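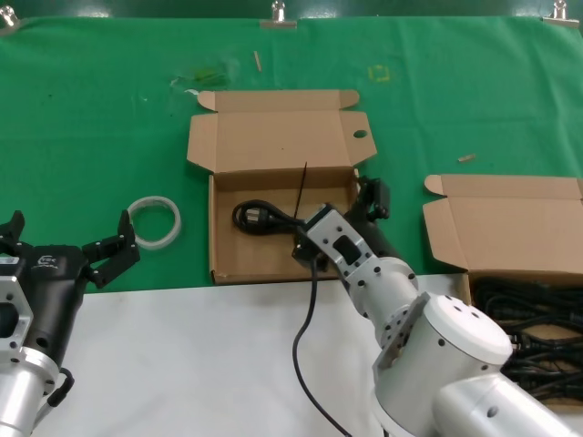 Cord Sorting, One Small Box at a Time

Welcome back, and thank you for stopping by! If you have followed these pages for a while, you will know that Leonidas Balaskas and I have been promising since June to do something about the cords at Zorileo, and we have finally made a proper start. The plan is a simple one: every power cord gets coiled, tied, and tucked into a plain brown box of its own, so that whoever needs one can grab it without pulling up a whole nest of others. We ordered 50 boxes from Zekano to begin with (they come flat, and folding them is rather soothing once you get the knack), and we like to work on a green cloth, clipped down so it stays put while we fuss over things.
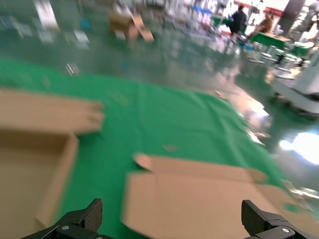
One box opened up with its shallow tray showing, and its neighbor still mostly flat.

The creases do most of the work for you, so take your time and let the cardboard bend where it wants to. More pictures will go up once we get to the Ibrahim shelf, and do write in if you have a favorite way of coiling!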